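Financial Reporting Analyst - Flaltance, Wilorton office

Full time, permanent. Reports to Joanne Rudd, Head of Group Reporting.

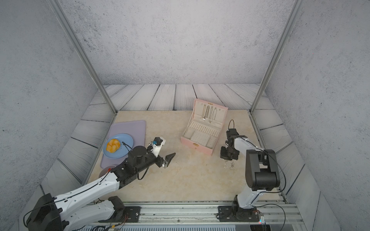

Flaltance makes and sells small household electronics through its own stores and through retail partners. We have 2,457 employees and publish results every quarter, with a full annual report each May. The group reporting team puts those results together, and we are adding one analyst to it.

The team is small. You will work most closely with Yasaman Najafi, who runs the quarterly close, and with the finance staff at our Lindsay and Nenwood sites. The close takes up the first part of each quarter and the hours are longer then. The rest of the quarter is steadier.

What you will do

- Collect and check monthly figures from 18 business units
- Reconcile revenue and inventory balances between the sites
- Prepare tables and notes for the quarterly and annual reports
- Explain changes in margin and operating cost to senior managers
- Answer auditor questions and keep the supporting files in order
- Help move the remaining unit reports off spreadsheets and into the group ledger

What we are looking for

You need a degree in accounting or finance, or an equivalent professional qualification, and at least 4 years in reporting or audit. You should be comfortable with consolidation - including foreign currency and intercompany balances - and able to write a short, clear note on what changed and why. Experience at a company that sells physical goods is useful but not required. We will train you on our ledger software.

Hours and location

The job is based in Wilorton, with two days a week from home outside the close. You will visit Lindsay or Nenwood once a quarter, and we pay for travel.

How to apply

Send a resume and a one-page cover letter to the recruitment team, quoting reference 112. Please tell us your notice period. First interviews are by video. The second is in person and includes a short written exercise using sample accounts.

Contact Recruitment | Privacy | © Flaltance. All rights reserved. | Back to top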